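Temex Publishes Setup and Upkeep Routine for Its Simulated Tabletop Cell

CLAKBRIDGE, Mon 6 August – Temex today released the full setup and upkeep routine for Holtby, the simulated robot cell it uses to test pick-and-place programs before they are run on hardware. The routine covers loading the room, fixing the arm's position, matching the two camera views and bringing the cell back to a known state after changes.

Holtby consists of one arm with a two-finger gripper, a table and a set of small desk objects in a furnished room. Until now, each engineer at Temex kept a separate set of notes for starting it. Results from the same program could differ from one workstation to the next, and in June the company traced most of those differences to the setup.

"The programs were fine. One person had the table slightly closer to the base, and another had an old gripper file," said Paraschiva Tănase, head of simulation at Temex. "We spent weeks reading logs when we should have been checking the table."

A fixed order of work

The routine is written for one person and takes 60 minutes from a clean install. It assumes that the software is already licensed and that the operator has the current object files. The main steps are:

1. Load the room with no objects on the table. Check that the arm base and the table match the positions in the setup sheet. If either is off, correct the base first and then the table.

2. Load the arm and gripper files together. Mixing versions is the most common cause of fingers that stop short or pass into one another. The version numbers must be the same in both file headers.

3. Open and close the gripper with nothing between the fingers. Watch the joints on both sides. If one finger lags, reload the gripper file and repeat the test. Do not adjust the joint limits by hand.

4. Add the objects one at a time, letting each one settle before adding the next. An object that trembles or sinks into the tabletop has a bad contact setting and should be removed and loaded again.

5. Open both camera views with the fingers apart. In the close view, both fingertips must be visible. In the room view, check the gripper and the tabletop together. The two views do not need to come from the same moment in a run.

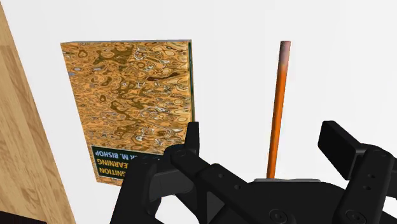
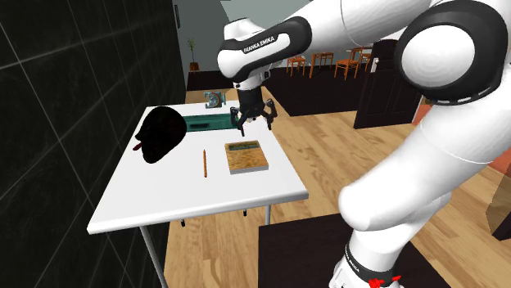
6. Save the state under the workstation name and run the reference program. It makes 300 moves and writes a report at the end. A report with any warning means going back to step 2.

Keeping the cell in order

After the first setup, the cell needs a short check at the start of each working day and a full reload whenever the arm, gripper or object files change. Saved states are kept for 365 days so that an older result can be run again under the conditions in which it was made.

Aurel Costache, who maintains the files, said most repairs are small. "Someone swaps an object and forgets its contact settings. You put the old file back, load it again, and run the reference program. I would rather have people do that than start changing numbers in the arm file."

The routine also lists the fault codes used by Holtby, with the file to check for each one. Code 401, a camera that has lost its link to the gripper, gets its own page. The fix is to detach the camera, reset its mount point and attach it again with the arm at rest. Restarting the whole cell clears the message but leaves the mount point wrong, and the fault will return on the next run.

Tested outside the company

Ghiță, an engineering firm that prepares gripper programs for packaging lines, tried a draft of the routine on its own copy of the cell. Hrefna Þorgeirsson, a controls engineer there, asked for the empty gripper test to be moved ahead of the objects.

"In the draft you loaded everything and then found out a finger was wrong," she said. "Then you had to clear the table and start over."

Temex made the change and added a printable setup sheet at her request.

Availability

The routine, setup sheet and fault list are available at no charge to all current Holtby users through the Temex support page. Users with saved states from before June should make a copy before loading the new gripper file.

Press contact: Tincuța Pîrvu, Temex, Clakbridge
Technical questions: Radu Bogdan, Holtby support desk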